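The Gauge at Marchal

The river gauge at Marchal read 138 centimetres on 8th May. Marina Andreadis entered it in the book and initialled the line. The previous keeper had recorded 100 every morning through April, in the same blue ink, and the Monura office had accepted the figure.

She checked the datum against the brass bolt on the pier. It was correct. She checked the float cable, which had rusted to its pulley. The colour had come off on her glove.

The book held 1,961 entries. She turned back to the first and found it in her mother's handwriting: 100.

She took the book home and read it at the kitchen table until the lamp needed filling. 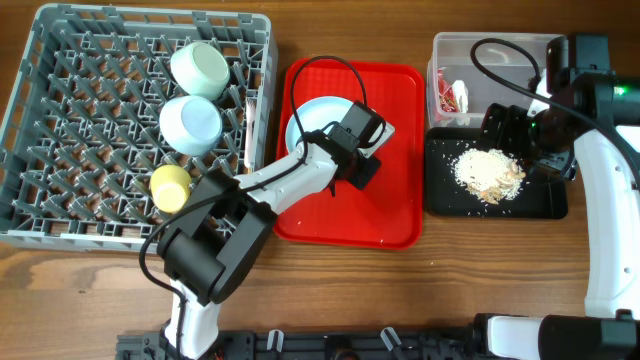
Mihret Lemma rang from Monura and asked whether the new figure was a mistake. Marina said the river was at 138. There was a pause on the line, and then the sound of a page being turned.

Comments (2)

Tess: Was the mother covering for the cable, or did she never go down to the pier?

oldferry: I read it as the office wanting 100. Good story.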